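Penport bench arms - FAQ

Rules for anyone using the arms at the Penport site. Read before your first booking. Last tidied up in May, so if something looks wrong it probably is, tell the front desk.

Who can run an arm?
Anyone who has done the induction. Watching someone else do the induction doesnt count.

Do I need a second person?
Over half speed, yes. Under that you can work alone between 9 and 5, not after. After hours is 2 people, both inducted, no exceptions for "just one more run".

Where do I stand?
Outside the yellow line. The line is 800 mm past full reach, and full reach means with the gripper on. Longer fingers fitted? Re-tape it.

Can I reach in to fix an object mid-run?
No. Pause, wait for the arm to stop, then reach. Pause on the tablet is fine for moving a cup. For anything near the wrist or the fingers use the e-stop.

What about dishes and other breakables?
Allowed. Stacked is fine too, a bowl on a plate counts as one load, so weigh them together and enter the total. Grip on the rim, low force to start, slow lift. Keep it low over the table until you trust the grip. 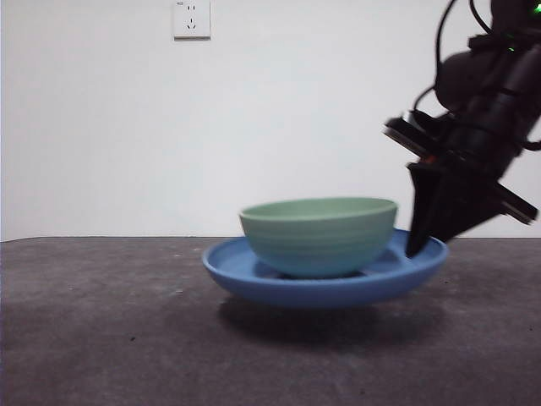
Chipped or cracked pieces go in the hard-sided bin, not back on the shelf. Ceramic only. Glass needs a face sheild and a separate sign-off, ask first.

How fast is too fast?
Start every new task at 10 per cent. Go up in steps once it has run clean. Changed the object, the fingers or the table height? That's a new task - back to 10.

Do the cables need checking?
Every session. Run the arm slowly through its whole path and watch the loops. If one snags or pulls tight, stop and re-route it. Tape is not a fix.

Can I use my own gripper or fingers?
Gradeck and Reddy mounts are both okay. Printed fingers okay if somebody else has looked them over for cracks. Anything else, email a drawing first.

Something went wrong. Now what?
E-stop. Leave everything where it is. Write it in the log, even if nothing broke and nobody was hurt. Near misses get read out at the Wednesday meeting, no names.

Does the Fatongate site use the same rules?
Mostly. Their line is painted and they dont allow solo work at any speed. Follow the rules of whichever building your in.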